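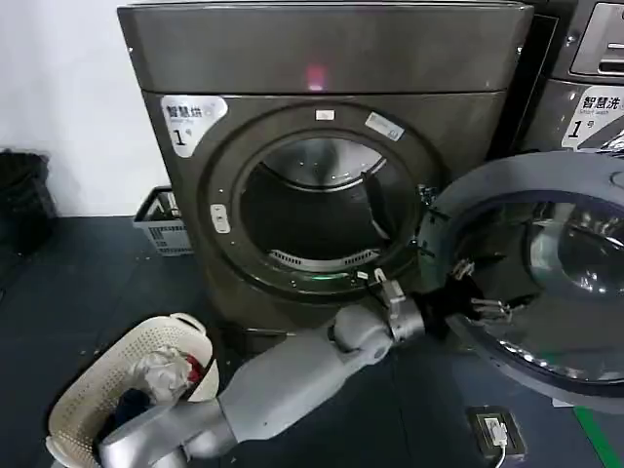 Sevholm Laundry Notes

A small, overly sincere dataset on the business of getting clothes dry in a shared laundry room. Text and tables only. Compiled in Brestinport by people who could have bought a drying rack and gone outside.

Last updated 22 April 2019.

What's in it

1,488 rows, one per dryer load. Each row records what went in, what program was picked, how long it ran, and how the person folding felt about the result. The last field is free text and has been lightly cleaned for language.

A load starts when the door closes and the program is running. Opening the door to throw in a forgotten sock does not start a new load. We argued about this for longer than most of the loads took.

Files

loads.csv: the main table
items.csv: what was in each load, by type (towel, sheet, shirt, "misc")
lint.csv: lint readings, see below
remarks.txt: the free text, keyed by load_id
CHANGES.txt: mostly apologies

Fields in loads.csv

load_id: integer, starts at 1, skips wherever a duplicate was removed
dryer_no: the number on the machine's label
program: as chosen, with no judgment passed
minutes: total run time, including the extra time everyone adds at the end
fill: low, half, full, or optimistic
result: dry, damp, or crisp
filter_first: yes or no, whether the filter was cleaned before the load

"Optimistic" means the door had to be leaned on. There are 136 of these. Their result column does not reward the effort.

"Damp" was decided by hand, literally, by pressing a palm against the thickest seam of the thickest item. Two people can disagree about a waistband. When they did, the damp vote won.

Lint

lint.csv has one row per cleaning of the filter, the slotted strip at the bottom of the door opening. Readings are in grams, from a kitchen scale that has since been retired from the kitchen. Loads with bath towels dominate this file to the point where you may want to drop them and look at everything else separately.

If filter_first is "no", the lint from that load gets lumped in with whatever came before it. Please don't divide by the number of loads and call it an average. Version 6 did, and there was a chart, and it has been taken down.

How it was collected

Paper sheets on a clipboard, typed up later. The sheets were filled in by whoever was doing laundry, which explains the handwriting and the large number of loads recorded as starting exactly on the hour. Treat start times as a mood.

Typing was done with the Gape form tool, which insists on a value in every box. Older rows therefore contain "x" where a blank was meant. Most have been fixed. If you meet an x in the wild, read it as missing.

Known problems

December is thin. People went home and took their laundry with them.

Sheets eat things. A fitted sheet will swallow a washcloth, a pillowcase and one sock, and whatever is inside comes out as wet as it went in. Such loads are marked "damp" even if the sheet itself was fine. The remarks usually name the victim.

Item counts come from memory for 14 loads. They're flagged in items.csv and have suspiciously even numbers of socks.

"Crisp" covers everything from pleasantly warm denim to a towel that could stand up by itself. We'd like to split it in two but nobody kept the towels.

Good uses

Teaching people to clean a messy table, estimating how much time a half-full load takes, settling household disputes about the filter. A group at Bilitetti used an early copy for a spreadsheet class and reported that the students got unusually invested in the towels.

Less good uses

Comparing dryers with each other. People have favorites, and they give their favorites the easy loads. Energy estimates are out too, as there is no power reading anywhere in the files.

Folding

There was going to be a folding table. It had fields for method, stack height and time to collapse. It was filled in for the first sheet of the first clipboard and then never again. The column names are still in CHANGES.txt if you want to carry on.

Corrections

Send the load_id, the field, and what you think it should say. If your correction is that a load was dry and we have it down as damp, include the seam.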